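4. Setting Up the Side Table

The Ulton side table has a square top on a single pedestal leg. It is meant for light use next to a bed, chair, or sofa.

Before you start

Pick a flat, dry spot. On thick carpet, put a firm board under the base. Keep the table at least 5 inches from radiators and heaters.

4.1 Leveling

1. Stand the table where you plan to use it.
2. Press lightly on each corner of the top. If it rocks, turn the foot under the low side counterclockwise until it touches the floor.
3. Press on the corners again.
4. Tighten the collar at the top of the leg by hand. Do not use a wrench.

CAUTION: Do not sit or lean on the tabletop. A pedestal table can tip when weight is placed near one corner.

4.2 Fitting the cloth

Wash the cloth once before first use. Cold water, no bleach. It may shrink slightly.

1. Wipe the tabletop and let it dry.
2. Lay the cloth with the printed side up.
3. For a full cover, center the cloth and even out the overhang on all sides. For a half cover, line up one edge with the middle of the top and let the rest hang over the side.
4. On cloths with a picture print, turn the cloth so the figures on the front edge face the room.
5. Smooth from the middle outward.

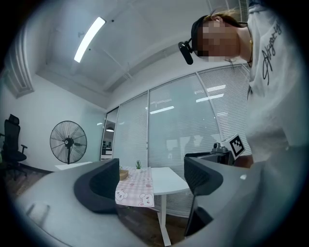
Photo: Jolien Bosman

The pink-and-white checkered bear cloth is laid as a half cover on the white table, with a small wooden tray set on it near a back corner.

NOTE: The cloth should never reach the floor. If it does, fold the extra under along the back edge.

4.3 Placing the tray

1. Put the tray down on the cloth after smoothing, not before.
2. Check that all of the tray's underside rests on the tabletop.
3. Load the heaviest item first, toward the center of the table.

CAUTION: In homes with small children, leave the cloth off or use clips. A child who pulls on the hanging edge can bring down the tray and everything on it.

4.4 Care

Wipe the top with a damp cloth. Dry the tray by hand and do not soak it. Check the collar once a month and retighten if needed. For replacement feet, see Section 7.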